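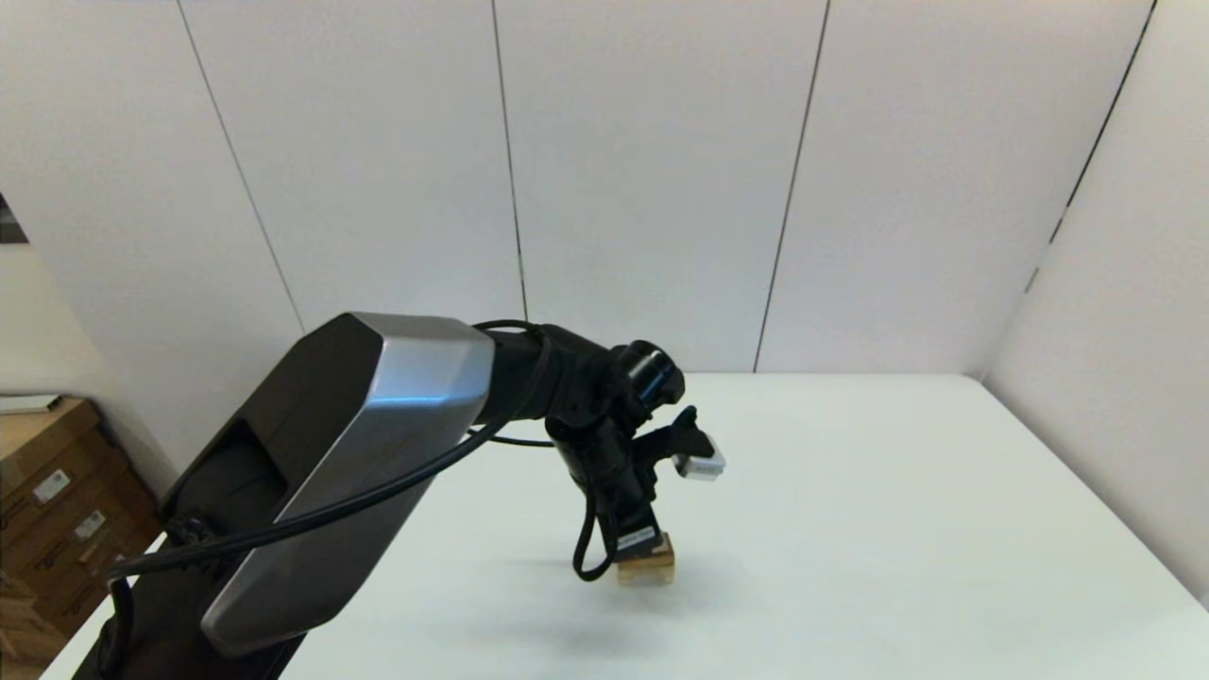
According to Raghavendra Nair, the best thing a college can do for an adult who left school early is to answer the telephone in the evening, and Tiltunley College has kept its enquiry line open until late ever since he put that view to the board.

About the College

Tiltunley College is an independent provider of adult and continuing education serving the town of Toludbridge and the surrounding rural districts. The College offers certificate programmes in bookkeeping, early childhood care, commercial cookery and English as an additional language, together with a bridging year for adults who wish to apply to university. Around 700 learners are enrolled in a typical year, most of them part-time.

Our History

The College began as a set of evening classes held above the former Finemetti bakery, where the first bookkeeping students shared the stairwell with the flour deliveries. Day classes were added once the present building on the river side of town became available. The bakery premises were later sold, but the name survives in the Finemetti Room, our main reading room, which is open to all enrolled learners and to members of the public on application at the front desk.
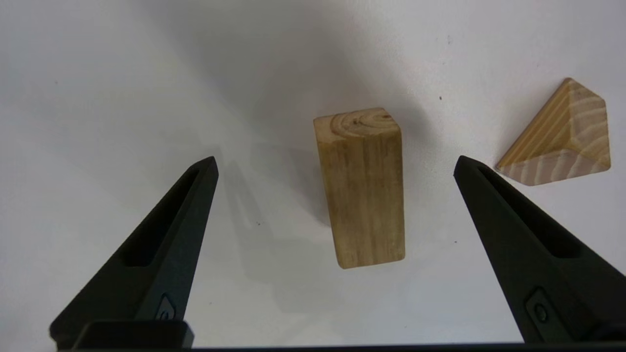

Teaching is organised in small groups of no more than 12, and every learner is assigned a tutor for the full length of the programme. Tutors meet their learners at enrolment, at mid-term and again before final assessment. Learners who must interrupt their studies – for seasonal work, family care or illness – may resume within three years without paying a second enrolment fee.

Governance and Fees

The College is a not-for-profit body governed by a board whose members are drawn from local employers, teaching staff and former learners. Fees are reviewed each February and take effect at the start of the following academic year. Bursaries are available through the Nair Fund, which considers applications in confidence. Enquiries should be addressed to the Registrar, Tiltunley College, PO Box 1235, Toludbridge.

This page was last revised on Friday, May 31, 2019.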